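My spring kitchen safety check (with notes, because I can't help myself)

2020-04-24 | posted by Tandano
79 shares | 6 comments

I do this twice a year, once now and once in October, and the list has got longer every time. Tick as you go. My own results are in the comments bit after each one.

[ ] Smoke alarm: press the button, hold it, wince. Comment: fine, and the dog is still under the bed.

[ ] Fire blanket on its hook and easy to grab. Comment: mine had an apron over it. Moved the apron!

[ ] Plugs and leads. Feel for warmth, look for scorch marks. Comment: the old Brositz toaster has a nick in its flex, so it's off to be fixed (or binned, I haven't decided). 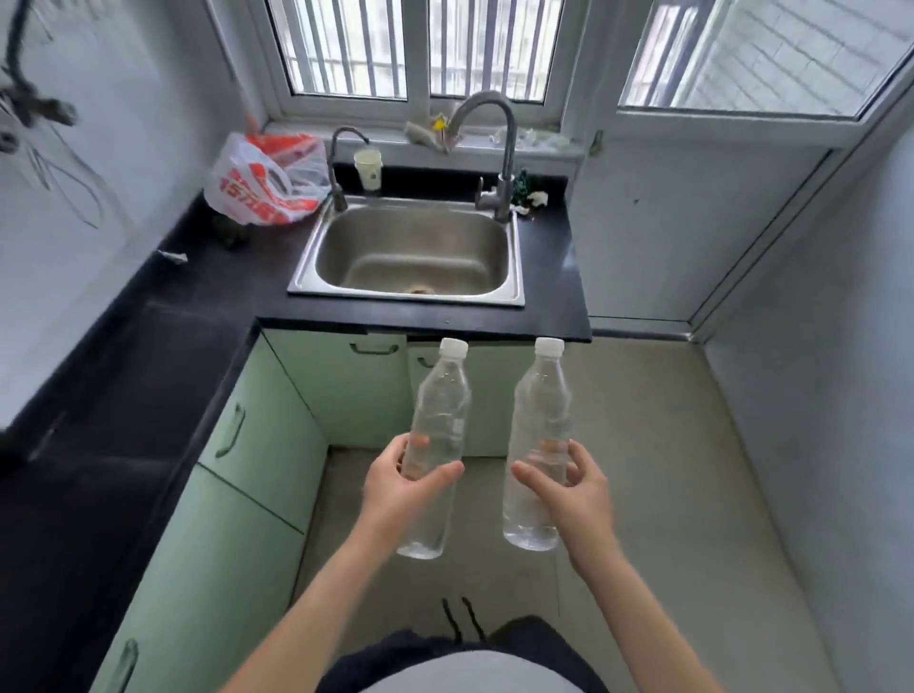 Two bottles, not much left in either.

[ ] Floor: loose tiles, curled mats, anything you could go flying over. Comment: one wobbly tile by the back door. Carried over from October, oops.

[ ] Cooker hood filter. Comment: revolting. Soaked it overnight and it came up lovely.

[ ] Cleaning stuff up high, lids on, never decanted into drinks bottles. Comment: pass.

[ ] Carbon monoxide alarm, check the replace-by date. Comment: good for ages yet.

[ ] Stopcock turns freely. Comment: stiff as anything, gave it a squirt and a wiggle and now it goes.

Next up is the loft, if I can face the ladder.

Comments

Isach: Never once checked my stopcock. Took me ages to find it, behind the hoover!

Fakhoury_79: What did you soak the filter in? Mine is past saving I think.

Tandano: Hot water and soda crystals, loads of them. Open a window.

Share (79)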